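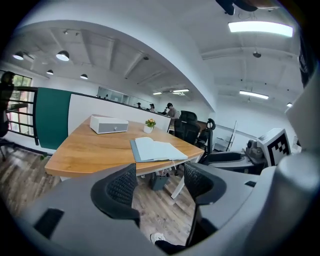 Jasville hang on for a draw as the light goes

I have watched a lot of club cricket in my time and I don't think I've ever chewed a pencil right through before, but that's what I did this afternoon. Jasville, set 300 to win on the last day against Ciduvholm, finished nine wickets down and still batting when the umpires took the bails off. A draw! I know some people hate them. I was on my feet with everybody else at my end of the ground.

The target looked generous at lunch. Ciduvholm had batted on a good half hour longer than I would have (I said so at the time, and my neighbor on the bench told me to hush), and the pitch had gone so flat that the opening pair just leaned on anything full and watched it run away down the hill. They put on 90 before the first wicket fell, to a catch at slip that was really more of a juggle.

After tea it all went sideways. The spinner came on from the Yalçınkaya end, the one with the rough patch outside the left-hander's off stump, and took 4 wickets in a spell that had me squinting at the scoreboard to make sure I hadn't missed something. One bowled, two leg before, and a stumping that the batter walked for before the umpire had his finger up. Suddenly the talk of winning was over and it was all about the clock.

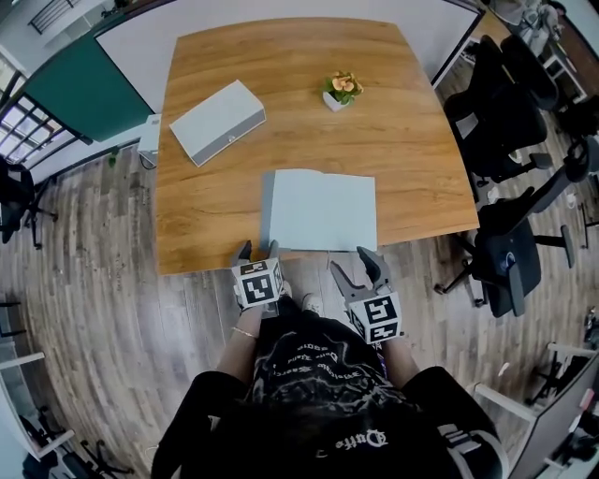

Page last updated: December, 5:40 p.m.

So the last pair came together with 10 overs to get through. I've seen the number eleven bat before, and I'd have put my lunch money on Ciduvholm. He blocked. He blocked some more. He got hit on the glove, shook his hand out, and went back to blocking, with five fielders close enough to borrow his cap. His partner tried to farm the strike early on and then gave up on it, and I think that was the right call, as the singles were getting risky.

The final over had two loud appeals in it, both turned down. The first one looked high to me. The second I would rather not discuss, as I have to sit with the Ciduvholm supporters again next week and they have long memories.

The result leaves Ciduvholm top of the Flollico Shield table and Jasville one place behind, with the return match still to come. Ciduvholm will be kicking themselves over that declaration, and I'd expect them to be a bit braver next time. Jasville need to sort out what happens after tea, because that's the second match in a row where the middle order has gone in a heap.

Play in the return match starts at the usual time, and the gate on the river side will be open for anyone coming on foot.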